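Cellmont trial puts table clearing and wiping to the test

Cellmont has published first results from a trial of single-arm machines on small household and shop-floor chores. The trial covers clearing a table, wiping it down, sorting small parts into trays and folding hand towels. It ran through March at the company's test hall in Pultari, with arms from Iltavari and control software written in-house.

The summary is mixed. Picking up rigid items from a known area is close to routine. Cleaning a surface to a standard a person would accept is not, and folding remains slow enough that the company did not include it in its main table of results.

Each machine was given 2000 attempts, split across the four chores. An attempt counted as a success only if the arm finished without a stop, a dropped item or a manual reset. For hard items placed inside a taped zone, the success rate was 99 percent. Cellmont gives no single figure for wiping and says its scoring method for that chore is being revised.

Zdenka Pavlović, who led the trial, said the pickup figure should be read with its conditions attached. The table was matte, the lighting was fixed and the zones were laid out in tape of a strong color. "Take the tape away and the arm still works, but the placement error grows," she said. "In a kitchen there is no tape."

The zones do not have to be equal or square. The software finds the strips in the wrist camera view at the start of each attempt and works out which region it has been told to clear. Crooked tape is tolerated as long as two strips cross somewhere in view.
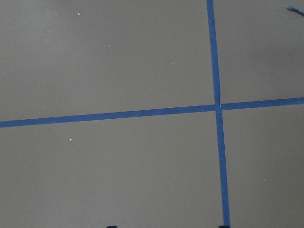

Blue tape divides a gray work surface in the Cellmont trial, seen from the wrist camera. A few white specks lie on the surface.

Small debris was the main source of disagreement during scoring. The arm's item detector ignores anything below a set size, a threshold chosen to keep it from chasing glare and dust. As a result, a table can be reported as clear while lint or paper crumbs are still on it. Human scorers marked many of those attempts as failed. The control software marked them as passed.

Lowering the threshold was tried and dropped after two days. The arm began to treat creases and loose ends in the tape as items and made repeated attempts to grasp them. Average time per attempt rose to 21 seconds, and several runs were stopped by hand.

Ramesh Gautam, an applications engineer at Petek, a contract packing firm that supplied the parts for the sorting chore, said the results matched his own view of the shop floor. Petek uses fixed automation on its filling line but has people clear and wipe the benches between jobs. "Moving a bracket from one tray to another, yes, I would sign off on that today," he said. "Bench wiping, I would still send a person to check, and then I have not saved the person."

Gautam said he would want to see the sorting test repeated with oily parts and mixed lots before quoting a cycle time to a customer. Neither was part of the March trial. All parts were supplied clean, in single lots, and reloaded by hand.

Cellmont said the next round will use the same arms with a revised gripper and a separate camera pass for fine debris after each wipe. The pass adds time, and the company has not said how much. It also plans to remove the tape for half of the pickup attempts and to report the two sets separately.

No household product is scheduled. Pavlović said the software will be offered first to sites that already run Iltavari arms, for tray sorting only. Wiping and folding will stay in the test hall.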